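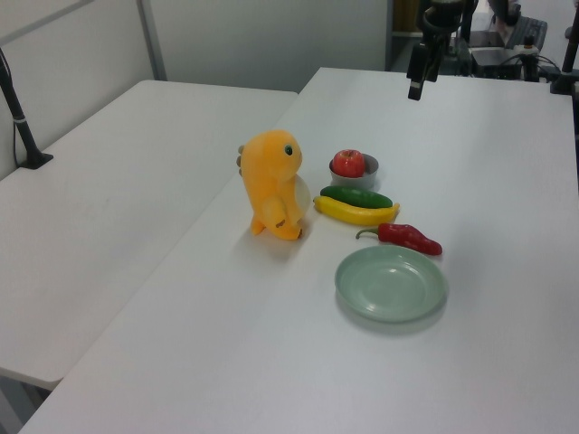 Posted by Lovely Dagdag in Teaching by Demonstration FAQ | Updated April

Do I need to write any code?
No. You move the arm through the task with the Skiner hand controller and Veko records it.

What should I start with?
Toy food and a plate. Put the banana on the plate, then try the chili pepper, which is harder to grip by its thin stem.

How many demonstrations does it take?
We got a usable result from 38 for a single object. Move the plate a little between runs.

Can I guide the arm by hand instead?
Yes. Hold the button on the wrist for 2 seconds until it goes slack. Keep your other hand clear of the fingers.

I fumbled a grasp. Should I delete it?
Keep it if you recovered. Delete it if you dropped the object or bumped the table.

Where do the recordings go?
Into the Avow folder. They're cleared after 14 days unless you label them.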